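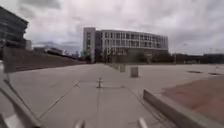

Ticket 314: Joint sealant and paving, main plaza and approach road
Opened by: Fatima Msimang, Grounds
Status: Open, waiting on supplier
2 min read
Print | E-mail this ticket

Hello everyone, and thank you for your patience with what has become a rather long thread! I'm pulling my notes together in one place so the folks at Vistden don't have to dig through 14 separate messages to find out what we've tried.

The original complaint came from the front desk in the curved building. Visitors with rolling suitcases were saying the wheels caught on the way across, and one gentleman was kind enough to stay and show me (he had a train to catch, bless him). It was the joints he was catching on, where the old filler had sunk below the slab edges. We raked out the worst stretch and refilled it with the Cukex gray, following the directions on the tub to the letter.

Update, 7:40 a.m.
I walked the approach road first, before deliveries.

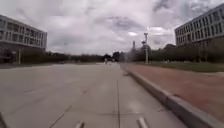 The long joint that runs up the road near the curb is the one I'd like Vistden to look at before anything else. I pushed a putty knife into it every few yards and the filler gave way more easily than I'd like, especially toward the near end. The reddish path on the other side of the curb gave me no trouble at all, and I'd be very happy to leave it alone. I've also asked for the sweeper to make a pass along the curb, so grit doesn't get pressed into the new material when we do refill.

Update, 10:15 a.m.
Back on the walkway toward the building. I had a good talk with the Ullon rep on the phone, who thinks we may have filled too deep without a backer rod underneath. That would explain the sagging, and I'm a little embarrassed that I didn't ask sooner. 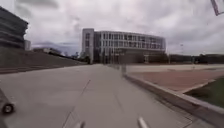
The long diagonal joint on the left of the walkway is marked A on my sketch, and the fainter one on the other side is B. Please keep those letters if you reply, because last time we had two different joints both called "the diagonal one" and I ordered filler for the wrong length. The corner by the border, where the thin lines meet and turn back, is C. I'd like that one done by hand with the small gun.

What we've tried so far:
- Raked and refilled the worst stretch (sank again)
- Second coat over the first (peeled at the edges)
- Backer rod, part number 653, on a short test length (holding so far, fingers crossed)

Update, 2:30 p.m.
Walked the open plaza down to the steps with the Jääskeläinen crew, who laid the slabs and were very gracious about being called back.
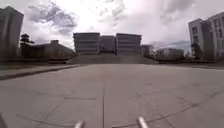

They agreed that the straight seam heading for the steps should be our trial run. It's easy to find again, and we can rope off one side and let people use the other. The scuffs and faint stains on the slabs are a separate matter and I've moved them to ticket 39, so please don't add cleaning requests here, however tempting!

Still needed from Vistden: a price for backer rod for A, B and the center seam, and a yes or no on whether the Cukex already down has to come out completely. I'm at my desk until five and always glad of a call.

3 comments | 2 shares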